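Color on the Tables: Flindside in Pictures

Last updated: 2026-03-06

Get our letter when new pages go up. Enter your email below. You can unsubscribe whenever you like.

I love a good work table. I love them messy, I love them cleared, and I especially love them in the middle of something, when there are things standing and lying all over and you can't tell yet which way it's going. So when we moved into the long room at Flindside last August, I started a page for the tables and what ends up on them, and I have been adding to it ever since.

Most of the room is plain. We have pale walls and a gray floor, and the furniture came over from the old place on Engelbrecht Street in 2 trips with a van that really should have been bigger. That makes anything with color in it jump right out at you, and color is what this page is for. The notes are mine unless it says otherwise. Petronella Ndlovu went through them with me and fixed the parts where I had the furniture wrong (she bought most of it, so she would know!).

The green mat

If I could keep only one thing from the whole room it might be this mat. It's a proper strong green, it covers most of the table, and anything you put on it looks like it was placed there for a poster. Small things, big things, dull things, it flatters all of them. I once put a stapler on it and stood there admiring a stapler.

Then there's the yellow tape. The patch is on the left side of the mat, strip over strip, with the ends coming out at different lengths so the edge goes up and down in little steps. I'm very fond of that edge. Petronella would like it trimmed straight and has said so, and I keep changing the subject.

Orange bottles, with more of that orange-yellow liquid than I knew I needed in my life. One is up in the air and tipped over at a slant, and the others are lying flat with their clear caps all pointing left. White and purple labels, green underneath, yellow tape off to the side -- what a combination! At the white desk behind, somebody in a black shirt is busy with other things.

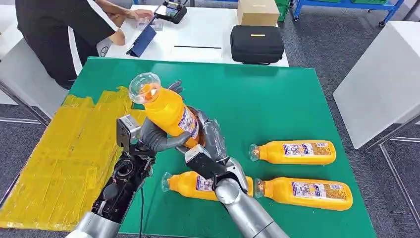

The white desk

The white desk was the first piece to come through the door and it went straight to the spot where it still stands. It is the one everybody drifts to. You put something down there for a minute, you go and get a coffee, and when you come back there are two more things beside it and a person leaning over all of them. I don't mind that one bit. A desk that people use is a happy desk.

It also does a great job behind the green. White next to green always looks clean and fresh, even on a day when neither of them has been wiped. We talked for a while about getting a second mat for it, in blue, and I had the page open and the size picked out. Then I looked over at the desk in the morning light and closed the page again. Maybe next year. Maybe orange!

Bottles, labels, and what they do for a room

I have become a label person. Purple on white is such a cheerful choice, and when several bottles with the same label are lying around at slightly different angles, you get patches of purple popping up all over the place. Tiny print, blocks of color, more tiny print. I could look at that for a long time, and I have.

If you're laying out bottles of your own, try them on their sides for a change. Standing up they make a neat little row, fine, very tidy. On their sides they point at things and lean toward each other, and the colored part gets long and low and much easier to enjoy. Do check the caps first. I learned that with a bottle of plant food at home and a tablecloth I had only just ironed.

A dark table wants pale bottles, by the way. On green almost anything goes, but orange is the one I would pick every time.

The Petia shelf

Everything that isn't on a table is supposed to live on the Petia shelf, along the wall by the sink. It is 280 centimeters long and we were sure it would be enough. It was enough for a good three weeks. Now the top board holds the tape rolls, the middle one holds boxes that have lost their lids, and the bottom one holds the lids, which belong to other boxes.

The tape rolls deserve their own entry and they'll get one soon. Yellow is winning by a mile at the moment. There's a red in there too, nearly finished, and a white that someone keeps putting back with the end stuck down so well that it takes a fingernail and a bad mood to find it. Whoever you are, please fold the corner over!

From Lorholm

Our friends at Lorholm have a page like this for their own room, and theirs is mostly cups. I'm a bit jealous of the cups. They have a speckled brown one with a chip in the handle that I would happily take off their hands, and they know it, and they have moved it to a higher shelf.

We swapped notes about lamps when we were over there. They like a warm bulb close to the table. I like a cooler one up high, mainly for the sake of the green, and Petronella likes whichever one doesn't hum. If you have strong feelings about lamps, or a spare mat in a really loud color, write to us at the front desk and put "tables" in the subject line. I read every one of those -- usually before lunch, with something sticky in my other hand, so forgive the typos in my replies.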